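이 보고서는 방송영상디자인 수업의 기말 프로젝트 결과를 정리한 것이다. 중간 발표 때 교수님과 학우들에게서 받은 의견을 반영하여 3장과 5장을 다시 썼다. 한국어 표현이 어색한 부분은 글쓰기 센터에서 한 번 확인을 받았으나, 남아 있는 오류는 모두 글쓴이의 책임이다.

작성자: Tharun Thampi

# 지역 뉴스 채널의 하단 자막은 읽을 시간을 충분히 주는가

## 1. 주제를 정한 이유

나는 한국에 와서 처음 일 년 동안 텔레비전 뉴스로 한국어를 공부했다. 그때 제일 어려웠던 것은 앵커의 말이 아니고 화면 아래에 나오는 자막이었다. 앵커의 말은 발음이 분명해서 여러 번 들으면 조금씩 들렸다. 그러나 인터뷰하는 사람의 이름과 직책이 나오는 자막은 내가 반쯤 읽었을 때 벌써 사라졌다. 처음에는 내 읽기 속도가 느려서 그렇다고 생각했다. 그런데 같은 기숙사에 사는 한국인 친구도 지역 채널을 볼 때 "방금 누구라고 했어?" 하고 묻는 일이 자주 있었다.

방송에서 이름과 직책을 알려 주는 이런 자막을 보통 하단 자막이라고 부르고, 영어로는 로어 서드(lower third)라고 한다. 이 보고서에서는 '하단 자막'으로 통일한다. 뉴스 제목을 보여 주는 큰 자막과 속보를 흘려 보내는 띠 자막은 연구 대상에서 제외하였다. 수업에서 다룬 자료들은 대부분 글꼴의 모양이나 색의 대비를 설명하고 있었고, 자막이 화면에 머무는 시간에 대해서는 짧게 지나갔다. 그래서 시간을 중심 주제로 정했다.

연구 질문은 두 개이다.

- 지역 뉴스 채널의 하단 자막은 글자의 양에 비하여 충분히 오래 표시되는가?
- 자막이 나타날 때의 움직임(등장 효과)의 길이를 줄이면 시청자가 내용을 더 정확하게 기억하는가?

## 2. 자료와 방법

### 2.1 분석한 방송

분석 대상은 지역 케이블 채널 Inen의 저녁 뉴스이다. Inen을 선택한 이유는 단순하다. 우리 학교 도서관 미디어실에 이 채널의 녹화 자료가 보관되어 있고, 학생이 수업 목적으로 열람할 수 있다. 비교를 위하여 이웃 지역의 채널 Keltent도 보고 싶었지만, Keltent는 지난 방송을 홈페이지에 짧은 클립으로만 올리고 있었다. 클립으로 편집할 때 자막이 잘리는 경우가 있어서 표시 시간을 믿을 수 없었다. 따라서 Keltent는 디자인을 참고하는 용도로만 사용했다.

녹화 자료에서 하단 자막이 나오는 구간을 찾는 일에는 Filtell이라는 영상 색인 프로그램을 썼다. Filtell은 화면의 정해진 영역에서 글자가 나타나는 시점과 사라지는 시점을 기록해 준다. 처음 설정할 때 영역을 너무 넓게 잡아서 시계와 날씨 표시까지 자막으로 기록되는 문제가 있었다. 영역을 화면 왼쪽 아래로 좁힌 다음 처음부터 다시 실행했다. 이 과정에서 나흘을 잃었다.

최종적으로 모은 하단 자막은 3473건이다. 같은 사람의 자막이 한 뉴스 안에서 두 번 나온 경우에는 두 건으로 기록하였다. 시청자가 중간부터 보는 경우도 있으므로 각각의 자막이 혼자서도 읽혀야 한다고 판단했기 때문이다.

### 2.2 기준 시간

'충분한 시간'을 어떻게 정할지가 어려웠다. 읽기 속도에 대한 외국 자료는 알파벳을 기준으로 하는 것이 많고, 한글은 한 글자가 한 음절이므로 그대로 옮길 수 없다. 나는 수업 조원들과 함께 작은 예비 조사를 했다. 조원들이 자막을 소리 내지 않고 읽은 후 버튼을 누르게 하고, 가장 느린 사람의 결과에 맞추어 기준표를 만들었다. 기준표는 글자의 수에 따라 다섯 단계로 나뉜다.

가장 느린 사람에 맞춘 것이 너무 엄격하다는 의견이 중간 발표에서 나왔다. 그러나 지역 뉴스의 시청자 중에는 나이가 많은 분들이 적지 않을 것이고, 우리 조원은 모두 이십 대이다. 그래서 이 기준을 바꾸지 않았다. 다만 가장 느린 조원은 바로 나이기 때문에, 기준표에 외국인 학습자의 속도가 들어 있다는 점은 밝혀 둔다.

### 2.3 시청 실험

두 번째 질문을 위하여 짧은 실험용 뉴스를 직접 만들었다. 원고는 학교 소식과 가상의 동네 소식을 섞어서 썼고, 등장하는 이름은 모두 지어낸 것이다. 자막의 글꼴은 두꺼운 고딕 계열인 Moschos를 사용하였다. Moschos는 무료 글꼴이고, 작은 크기에서도 받침이 뭉개지지 않아서 선택했다.

실험용 뉴스는 두 가지로 만들었다. 가형은 등장 효과의 길이가 600밀리초이고, 나형은 300밀리초이다. 효과의 종류는 두 가지 모두 왼쪽에서 밀려 나오는 것으로 같다. 자막이 화면에서 완전히 사라지는 시점도 같게 했다. 그러므로 나형에서는 글자가 멈추어 있는 시간이 조금 더 길다. 이 점이 실험의 핵심이다.

참가자는 같은 과 학생 열두 명이다. 여섯 명씩 나누어 한 가지 영상만 보게 했다. 영상이 끝나면 종이 설문지에 인터뷰한 사람의 이름, 소속, 직책을 기억나는 만큼 적게 했다. 영상을 보기 전에는 자막에 대한 실험이라고 말하지 않고 "뉴스 구성에 대한 조사"라고만 안내했다. 끝난 후에는 진짜 목적을 설명하고, 결과를 보고서에 써도 되는지 다시 물어보았다. 모두 동의했다.

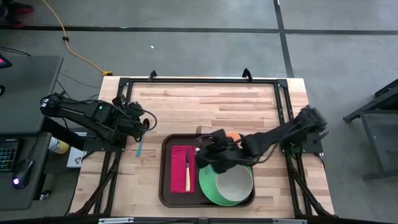

*그림 1. 나무 상판 작업대와 양쪽의 검은색 로봇 팔*

## 3. 결과

### 3.1 표시 시간

3473건 가운데 1824건이 기준 시간보다 짧았다. 절반이 조금 넘는 수이다. 나는 문제가 있을 것이라고 예상했지만 이렇게 많을 것이라고는 생각하지 못했다.

글자의 수가 적은 자막에서는 문제가 거의 없었다. 예를 들어 "주민"이나 "상인"처럼 직책이 짧으면 대부분 기준을 넘었다. 문제는 기관 이름이 긴 경우에 집중되었다. 시청의 부서 이름, 대학의 연구소 이름, 여러 단체가 함께 만든 협의회의 이름이 그렇다. 이런 자막은 두 줄로 나오는 경우가 많은데, 표시 시간은 한 줄 자막과 큰 차이가 없었다. 글자의 양이 늘어나도 시간은 거의 늘어나지 않는다는 뜻이다.

나는 이것이 제작 방식과 관계가 있다고 추측한다. 방송 자막 프로그램에는 기본 표시 시간이 저장되어 있는 경우가 많고, 바쁜 편집자는 기본값을 그대로 쓸 것이다. Inen에 이메일로 질문을 보냈으나 보고서를 제출할 때까지 답을 받지 못했다. 그래서 이 부분은 확인된 사실이 아니라 추측으로 남긴다.

또 하나 눈에 띈 것은 인터뷰 길이의 영향이다. 지역 뉴스의 시민 인터뷰는 매우 짧다. 한 문장만 말하고 다음 화면으로 바뀌는 경우에는 자막을 오래 보여 주고 싶어도 그렇게 할 수 없다. 이럴 때 편집자가 선택할 수 있는 방법은 자막의 글을 줄이는 것뿐인데, Inen의 뉴스에서는 기관의 정식 명칭을 줄이지 않고 쓰는 경향이 있었다.

### 3.2 등장 효과의 길이

시청 실험의 결과는 아래 표와 같다. 참가자가 적기 때문에 숫자를 평균으로 계산하지 않고 경향만 적었다.

| 항목 | 가형 (600밀리초) | 나형 (300밀리초) |
|---|---|---|
| 이름 | 일부만 정확함 | 일부만 정확함 |
| 소속 | 앞부분만 쓴 답이 많음 | 전체를 쓴 답이 더 많음 |
| 직책 | 빈칸이 많음 | 빈칸이 적음 |
| 움직임에 대한 느낌 | "부드럽다" | "급하다", "잘 모르겠다" |

이름의 기억에서는 두 집단이 비슷했다. 차이는 직책에서 나타났다. 직책은 두 번째 줄에 있고, 시청자는 이것을 가장 나중에 읽는다. 등장 효과가 길면 시청자가 두 번째 줄에 도착했을 때 남은 시간이 짧아지는 것으로 보인다.

그러나 느낌에 대한 대답은 반대였다. 가형을 본 학생들은 자막이 부드럽고 고급스럽다고 썼다. 나형을 본 학생 가운데 두 명은 자막이 급하게 튀어나온다고 썼다. 읽기 쉬운 자막과 보기 좋은 자막이 꼭 같지는 않다는 점이 나에게는 흥미로웠다.

## 4. 디자인 제안

결과를 바탕으로 하단 자막의 견본을 새로 만들었다. 채널의 분위기를 바꾸는 것이 목적이 아니므로 색은 Inen이 지금 쓰는 남색과 흰색을 그대로 따랐다. 바꾼 부분은 다음과 같다.

1. 등장 효과를 300밀리초로 줄이되, 글자는 움직이지 않고 배경 띠만 움직이게 한다. 글자는 처음부터 제자리에 있으므로 시청자가 바로 읽기 시작할 수 있다.
2. 직책을 첫째 줄로 올리고 이름 옆에 놓는다. 소속은 둘째 줄에 쓴다.
3. 긴 기관 이름을 위하여 줄임말 목록을 만든다. 정식 명칭은 기자가 원고에서 한 번 말로 읽는다.
4. 표시 시간의 기본값을 한 줄용과 두 줄용으로 나눈다.

첫 번째 제안은 Keltent의 자막에서 아이디어를 얻었다. Keltent의 클립에서는 글자가 가만히 있고 배경만 열리는 효과를 쓰고 있다. 나는 처음에 이것이 심심하다고 생각했는데, 분석을 오래 하고 나니 눈이 편하다고 느끼게 되었다.

두 번째 제안에는 조원들 사이에 반대가 있었다. 한국 방송에서는 이름을 크게 쓰고 그 앞이나 아래에 소속과 직책을 함께 쓰는 방식이 익숙하다는 것이다. 소속과 직책을 떨어뜨리면 "어느 기관의 과장"인지가 바로 이해되지 않는다는 지적도 있었다. 나는 이 지적이 맞다고 생각한다. 그래서 기존 순서를 유지한 두 번째 견본도 만들어 부록에 함께 넣었다.

견본의 글자 크기를 정할 때는 강의실의 큰 화면만 보고 결정해서 실수가 있었다. 휴대전화로 확인하니 둘째 줄의 글자가 너무 작았다. 한 단계 키운 후에는 긴 소속 이름이 화면의 안전 영역을 벗어났고, 결국 글자 사이의 간격을 조금 좁혔다. Moschos는 간격을 좁혀도 읽기가 괜찮은 편이지만 'ㅃ'이나 'ㅆ'이 들어간 글자에서는 답답해 보인다. 이 문제는 해결하지 못했다.

## 5. 한계

먼저, 분석한 방송이 한 채널뿐이다. Inen의 결과를 다른 지역 채널에 그대로 적용할 수 없다. 저녁 뉴스만 보았기 때문에 아침 뉴스나 주말 뉴스에 대해서도 말할 수 없다.

Filtell의 기록에도 오차가 있다. 자막이 천천히 투명해지면서 사라질 때 프로그램이 어느 순간을 끝으로 보는지 설명서에 나와 있지 않다. 일부 자막을 손으로 다시 재어 보니 프로그램의 기록이 조금 더 긴 편이었다. 그렇다면 기준보다 짧은 자막은 1824건보다 많을 수도 있다.

시청 실험에서는 참가자가 모두 영상디자인을 배우는 학생이었다. 이 학생들은 일반 시청자보다 자막을 더 주의 깊게 볼 것이다. 실제로 한 참가자는 설문지의 빈 공간에 글꼴의 이름을 맞게 적어 놓았다. 다음에 실험을 한다면 다른 과의 학생과 나이가 많은 시청자를 꼭 포함하고 싶다. 또 조용한 강의실에서 화면만 보게 했는데, 집에서는 밥을 먹거나 이야기를 하면서 뉴스를 보는 사람이 많을 것이다.

마지막으로 나형의 결과가 좋은 이유를 하나로 말할 수 없다. 효과가 짧아서 덜 산만했을 수도 있고, 멈추어 있는 시간이 길어서 그랬을 수도 있다. 두 가지를 나누려면 멈춘 시간을 같게 한 영상을 하나 더 만들어야 한다. 중간 발표에서 이 질문을 받았지만 시간이 부족하여 만들지 못했다.

## 6. 느낀 점

이 프로젝트를 하면서 자막 한 줄에 여러 사람의 일이 들어 있다는 것을 배웠다. 기자가 이름을 확인하고, 편집자가 길이를 맞추고, 디자이너가 모양을 정한다. 시간의 문제는 이 세 사람의 일 사이에 있어서 놓치기 쉬운 것 같다.

개인적으로는 한국어 직책 이름을 많이 알게 되었다. 주무관, 사무국장, 통장 같은 말은 교과서에서 본 적이 없었다. 특히 '통장'은 은행에서 쓰는 통장만 알고 있어서, 처음 자막을 보았을 때 왜 사람의 이름 옆에 그 말이 있는지 이해하지 못했다.

## 부록 목록

- 부록 가: 글자 수에 따른 기준 시간표
- 부록 나: 시청 실험 설문지
- 부록 다: 하단 자막 견본 (직책 우선형, 기존 순서형)
- 부록 라: Filtell 영역 설정값과 손으로 다시 잰 자막의 기록

부록 다의 영상 파일은 용량이 커서 과제 게시판에 따로 올렸다. 부록 라의 표에서 빨간색으로 표시한 줄은 프로그램의 기록과 손으로 잰 값이 크게 다른 경우이다.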